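3.2 Surface finish and the persistence of standing water

Shared kitchens in the Vendent buildings were fitted over several years, and the finish of the work surfaces differs from floor to floor. Matte laminate was specified for the earliest rooms, brushed steel for the next group, and a high-gloss black finish for the most recent. Cleaning staff had reported that the glossy surfaces were harder to keep presentable, although the same cloths and the same neutral detergent were in use throughout. The present section considers whether these reports reflect a difference in soiling or a difference in how visible that soiling is.

A total of 200 inspections were carried out across 44 kitchens. Each surface was graded on a scale of 1 to 5 by an inspector standing at the front edge, first under the ceiling lights alone and then with a hand lamp held low to the surface. Of the 200 inspections, 153 produced the same grade under both conditions. The remainder were rated as dirtier under the lamp, and most of these concerned matte surfaces.

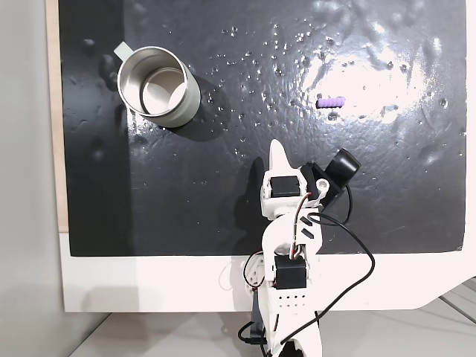
Figure 4. Water droplets and reflected light on a glossy black work surface, with a mug at left.

The grading scale was adapted from the Ovar protocol for food preparation areas, which treats water and grease as separate categories. Inspectors found this separation easy to apply on steel and difficult to apply on gloss black. In Figure 4 the small clear droplets stand out most sharply where they fall within the glare, while the same bright patch hides the texture of the finish beneath it. Smudges elsewhere on the surface are fainter and could be missed in a brief check. A kitchen may therefore be marked down for harmless water and passed with a film of grease still in place.

Wiping method was also examined. Kitchens on the Bălan wing used a damp cloth followed by a dry one, and complaints from occupants were fewer there – a result that should be read with care, as that wing also has the lowest occupancy. The second, dry wipe added little to the time spent in each room. No comparison of detergents was attempted, and the effect of hard water on the different finishes is left to Section 5.

Contact the Vastoteck Building Hygiene Unit | Copyright and terms of use | Back to top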